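# Sourdough crackers from discard

If you keep a starter going, you know the jar in the back of the fridge. Mine fills up every week, and for a long time I made pancakes with it until everyone in the house begged me to stop. Then I tried crackers, and now I feed the starter extra just so I'll have enough! They come out thin and snappy, with a tang that goes so well with sharp cheddar.

You don't need a lively starter for this. Discard that has been sitting cold for a week or two makes the best flavor. If there's gray liquid on top, stir it back in. If you see pink streaks or fuzz, throw the whole jar out and don't bake with it.

## What you need

- 285 g sourdough discard, straight from the fridge
- 140 g flour (I use half whole wheat, half all-purpose)
- 50 g butter, melted and cooled a little
- 2 teaspoons dried rosemary, crushed between your fingers
- 1/2 teaspoon fine salt, plus flaky salt for the top
- a little olive oil for brushing

My starter is equal weights flour and water. If yours is stiffer, hold back a spoonful of flour and see how the dough feels.

## Make the dough

Stir the butter into the discard first. It looks awful at this point, all slick and separated, and then the flour goes in and it pulls together in under a minute. Add the rosemary and fine salt with the flour. Knead it a few turns in the bowl until it's smooth and a bit like modeling clay.

Split it into two flat rectangles, wrap them, and chill for at least half an hour. Overnight is fine too, and I think the tang is even better. Starting with rectangles (not balls) saves you a lot of fighting later.

## Roll it thin. Thinner than that!

Put one piece between two sheets of parchment and roll from the middle outward. Turn the whole thing over now and then and peel back the paper to get the wrinkles out. You want to nearly see the parchment through the dough. My first batch was the thickness of a pie crust and it baked up like roof tile.

Peel off the top sheet, slide the bottom one onto a baking tray, brush with oil, and sprinkle on the flaky salt. Press the salt in lightly with your palm or half of it will end up on the counter. Cut into squares with a pizza wheel. No need to separate them, they shrink apart in the oven. Prick each one with a fork.

## Bake

350°F, middle rack, 20 to 25 minutes, turning the tray halfway. The outside ones always brown first, so I pull those off and give the middle ones a few more minutes. Look for golden edges and a little color in the center.

Let them cool completely on a rack. A cracker that bends when it's warm will often crisp up as it cools, so be patient before you decide a batch has failed. If they still bend once they're cold, put them back at 300°F for five minutes.

## Storing them

Cool crackers only, please. Any warmth left in them turns to steam in a closed box and you lose all that crunch.

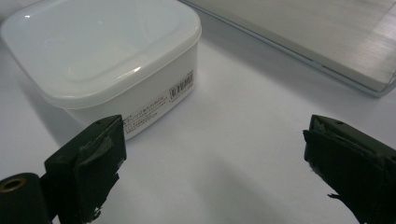

How long do they stay crisp?

A week at room temperature in something with a tight lid, and often a few days more if your kitchen is dry. After that they taste fine but soften, and five minutes in a low oven brings them right back.

The dough freezes well too. Wrap the flat rectangles tightly, freeze for up to two months, and thaw in the fridge overnight before rolling.

## Other flavors I love

- Everything-bagel seasoning in place of the flaky salt (it's salty already, so skip the extra)
- Smoked paprika and a small handful of finely grated Parmesan. Watch the oven, cheese browns fast
- Black pepper, lots of it, coarsely ground
- Sesame seeds with a few drops of toasted sesame oil mixed into the olive oil

I tried honey once and they burned before they got crisp. Next time I'll drop the oven to 325°F and see what happens.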